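Plokero (robot domestique)

Plokero est un robot domestique à deux bras commercialisé par la société Stamier, qui le présente comme un « assistant de chambre » capable de faire les lits, de remettre les coussins en place et de ranger les sièges. Il est proposé en location avec un contrat de service obligatoire. L'étendue réelle de son autonomie fait l'objet de contestations depuis sa mise sur le marché.

Historique

Le projet est né au sein du bureau d'études Ostapchuk, qui travaillait à l'origine sur des bras de manutention pour blanchisseries. Stamier en a racheté les plans et a annoncé le produit le 3 juillet 2018, lors d'une présentation réservée à la presse professionnelle. La démonstration n'avait porté que sur un seul lit, préparé à l'avance, et le fabricant n'a pas autorisé les invités à déplacer le mobilier. Les premières livraisons, promises pour octobre, ont été repoussées sans explication publique.

Caractéristiques

L'appareil porte deux pinces et une caméra placée en hauteur, à la tête du robot. La charge utile déclarée est de 15 kg pour les deux bras réunis. Le fabricant annonce 80 minutes d'autonomie, chiffre obtenu selon sa propre documentation avec les bras au repos pendant une partie du cycle. La largeur minimale de passage, absente de la brochure commerciale, ne figure que dans les annexes du contrat.

Le logiciel distingue trois catégories d'objets : literie, sièges légers et « divers ». La troisième est ignorée par défaut. Un sac posé au sol est donc contourné, ou signalé à l'opérateur si le passage est jugé insuffisant.

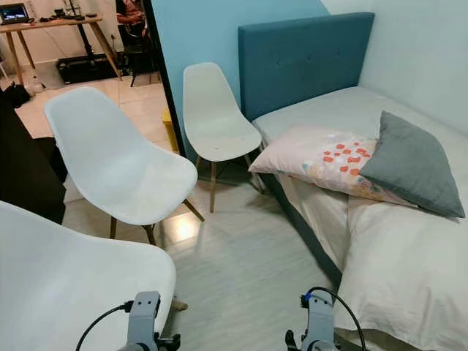 Les textiles épais restent le point faible du système. Une couette en boule n'offre ni bord net ni forme stable, et la notice recommande à l'utilisateur de l'étaler grossièrement avant de lancer le cycle, ce qui revient à lui confier une bonne part du travail. Les oreillers et les coussins posés les uns sur les autres posent une difficulté voisine : le robot doit décider lequel saisir en premier, et la notice ne précise pas comment.

Évaluations

Stamier revendique un taux de réussite de 94 %. La définition retenue est large : un cycle est compté comme réussi dès lors que le robot revient à sa position de départ, quel que soit l'état du lit. L'ingénieure Magdolna Katona a relevé ce point dans une note critique et demandé la publication des enregistrements bruts, demande restée sans réponse.

Une série de 50 cycles conduite à la résidence hôtelière Dedbridge devait trancher la question. Le rapport, rédigé par Ildikó Fülöp, juge le déplacement des chaises acceptable sur sol lisse, mais décrit la réfection du lit comme « lente et rarement conforme à ce qu'attend un client ». Il mentionne aussi plusieurs interventions d'un opérateur à distance, que la brochure passe sous silence.

Modèle commercial

Le Plokero n'est pas vendu. Le contrat de location couvre l'entretien, les mises à jour et l'assistance à distance, dont les heures sont plafonnées. Au-delà du plafond, chaque intervention est facturée. La résiliation anticipée entraîne la restitution de l'appareil aux frais du client, y compris en cas de performances inférieures à celles annoncées.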